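The Weekly Shop Moves to the Edge of Town

When the Kao grocery on Stavholm's main street closed in June, the people who lived above it had to learn a new routine. The nearest large store was now Firkemer, out past the rail yard, a 2-mile trip each way on a bus that stops running early in the evening.

Shu-fen Chow had bought her food at Kao for most of her adult life. She went down nearly every day, often for one thing. Now she goes to Firkemer once a week and plans the meals on paper the night before.

"I used to decide on dinner at five o'clock," she said. "Now I decide it six days ahead, and I'm often wrong."

Her bill has dropped from $140 a week to $120, mostly on dry goods and paper products. Bus fare takes back part of that. She also throws out more greens than she used to. 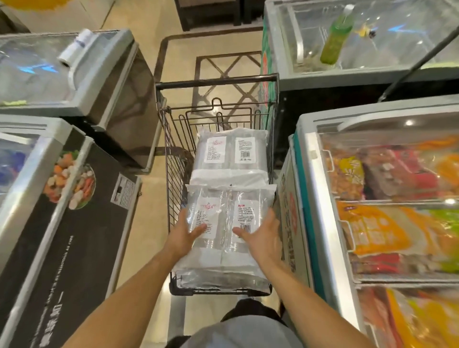
Large plastic-wrapped bundles fill a cart in an aisle of chest freezers.

Buying in bulk suits some homes better than others. Wahyudi Oei, who has three children and a garage, welcomed the change. He put in a second freezer and now shops twice a month. His neighbor Chun-yin Liao rents one room with a small refrigerator and no place to stack anything. He pays more at the corner shop and carries home what fits in one bag.

Hsin-yi Wei runs the tenants' group in the Wutuso apartments, where around 200 people live. Last fall she began taking shared orders from residents who wanted the lower price without the large pack. Rice and cooking oil were the first items. The goods are split up in the laundry room on the first floor, and each household pays its part in cash.

The old Kao building is still empty. A pharmacy has asked about the lease, and Wei has written to the owner asking that part of the space be kept for food. She had not received an answer when we spoke.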